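A drawer for every lead

Most homes have a carrier bag of cables somewhere. Frans Dekker had four of them when he moved into the old seed warehouse at Nilurcombe, and by December the bags had become a heap on the end of a table. He needed one charging lead from it and spent most of a lunch hour getting it out.

His answer was a clear plastic organiser meant for a bathroom shelf, and a rule that no cable goes in unless it has been coiled first.
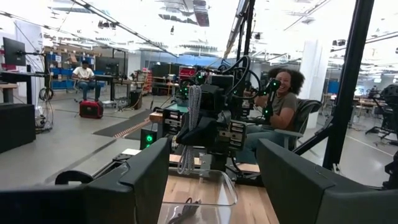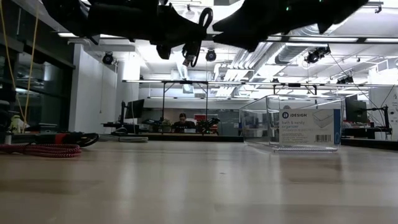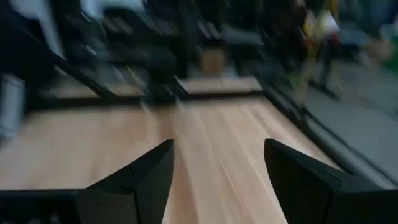 Dekker used to fit out shops for a firm called De Haan, and he thinks about storage the way a shopfitter does. If you can't see a thing from where you stand, you will buy another one. Before he began sorting he owned more than enough phone leads for a family of six, and he lives alone.

The first job is to get everything out. He works on a bare stretch of table and makes two piles, one for leads he can name and one for leads he can't. The second pile is tested over an evening. Anything that fits no device in the building goes to the recycling point, along with anything that has a split in its outer cover. In his first clear-out he counted 238 cables and kept less than half.

Coiling comes next, and he is fussy about it. Wrapping a lead tightly round your hand and elbow puts a twist in every turn, and the cable will fight you when you next undo it. Dekker makes loose loops a little wider than his palm, turning the lead between finger and thumb as he goes so that each loop lies flat. Braided cables are easier than plain rubber ones, he says, though they tend to spring open if the loops are too small. A strip of hook-and-loop tape holds the coil. He doesn't like wire ties, which dig in.

Then the coils go into the bins by use. Charging leads are kept together, mains leads are kept apart from everything else, and the long ones lie at the bottom. He leaves each bin a third empty. "If it's full you stop putting things away," he says. "You just leave them next to it."

Bathroom organisers suit the job because they are shallow and have no lid. He tried lidded boxes from Prorno and gave them away - the lids came off on the first day and never went back on.

The whole system takes up one shelf. Once a month he tips out a single bin, checks the coils and puts them back.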